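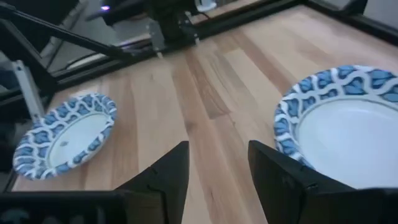
Home | Modules | Handouts | Staff
Print this page | E-mail this page

Handout 6: Notes from the Brustton visit

Denise Wainwright met us at the door and Ibsa Woldemariam ran the demonstration. The task was table work with patterned paper plates on a wooden top, using a two-finger gripper.

Points to take from the session:

The wrist view. The fingers are always in the picture, so the software can judge the gap between them and the object. The cost is that a finger can hide part of a plate.

Near and far. Two plates with the same print look different in size when one is closer. Ibsa asked us how we would tell distance from size. Write down your answer before the seminar.

Rims. A paper plate bends if gripped too hard. Look up grip force in chapter 9 of the course reader.

Training runs. Ibsa gave 3,000 recorded attempts as the target for this task. Failed attempts are kept and labelled.

For the seminar: bring one page on either the wrist view or the rim problem. Meinrad Kuster will collect them. Anyone who missed the visit can join the Tirkberg group in December; e-mail Denise for a place.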